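Cartesian path comes back at fraction 0.6x on pen strokes, full plan on the same waypoints is fine

Motion Planning > Cartesian and servo control

effie_yule
Posted 2019-01-23

Six-axis arm, three-finger gripper, pen held vertical, paper flat on the table. The job is short strokes on the sheet with the tool axis kept normal to the table. I build the waypoints from a polyline, 4 mm spacing, constant orientation, and call the Cartesian interpolator in our planner (Pleltemano, release from last April).

Strokes near the base are fine. Strokes toward the far corner return a partial path and stop at the same waypoint every time. If I hand that waypoint to the sampling planner as a pose goal it solves without complaint. Reach is not the limit.

Jump threshold is at the default. Collision checking is on, with the table as a box.

mkoivisto
Is the pen in the attached collision object, and is the pen tip allowed to touch the table? If the tip is a few tenths below the box surface at that waypoint you get exactly this.

effie_yule
Pen is attached, tip-to-table contact is in the allowed matrix. I also ran it with collision checking off. Same waypoint.

gantry_left
Then it is the jump threshold. The IK solver picks another branch at that pose, joint 4 or joint 6 moves by a large amount between two adjacent samples, and the interpolator truncates. The pose goal works because the sampling planner does not care which branch it lands in. Set the threshold to 0 and you will get 100 percent.

s_tomar
Please do not set it to 0 on hardware. It will return 100 percent, and the path will contain the flip. With a pen on paper and somebody standing next to the table, a wrist reconfiguration in the middle of a stroke is the last thing you want executed.

gantry_left
The time parameterization limits the joint velocities anyway. I have run with it off for two years.

s_tomar
Velocity limits make the flip slow. The tip still leaves the line, because the joints interpolate between two branches and there is no straight segment in between. Log the joint values on both sides of the cut and see.

effie_yule
Logged. Joint 5 passes close to zero at the cut, joints 4 and 6 swing in opposite directions. So a wrist singularity, or near enough.

Tool rotation about the pen axis is free in my case, the pen does not care. Can I use that?

mkoivisto
Yes. Your task is five-DOF and you are solving it as six. Sample yaw about the tool axis, run IK for each, build a graph over the waypoints and take the cheapest path through it. Cost is the joint difference, plus a penalty when joint 5 is small. With 60 waypoints and 50 yaw samples it is a small graph. The Trastbridge planner does this out of the box; in Pleltemano you write it yourself.

gantry_left
Or tilt the pen 7 degrees and keep your current code.

mkoivisto
Tilt moves the singularity, it does not remove it. Some other stroke will find it.

effie_yule
Went with the yaw graph. Still testing strokes with the pen down on the sheet:

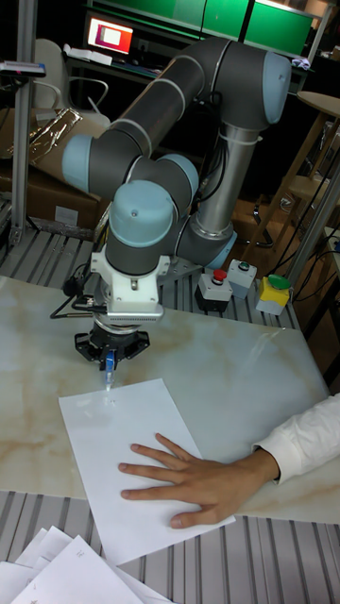
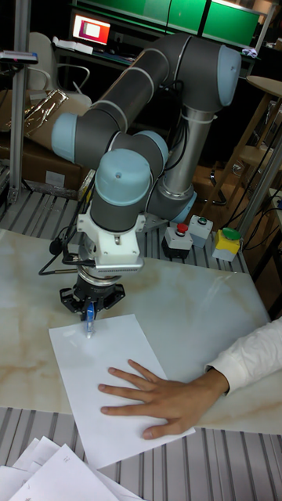 The remaining problem is the seam between strokes. Each stroke is solved on its own, so the yaw at the end of one and the start of the next do not match, and the free-space move in between gets long. I seed the next graph with the last joint state, which helps when the strokes are close together.

s_tomar
Put the lift moves into the same graph as extra layers, with a lower weight on joint travel. We did that on the Grandthorpe cell. Also watch the cable to the gripper. Free yaw in the planner is bounded yaw in practice, so clamp the range before you sample, and clamp joint 6 as well.

gantry_left
I still say a global graph is overkill for short strokes. Seeded IK with a small yaw search at each step gets you most of it.

mkoivisto
Greedy search walks into a joint limit halfway along a long stroke and has no way back. For short ones, fine.

effie_yule
Clamped both. I will try the lift layers next and post the cost function when it is cleaned up.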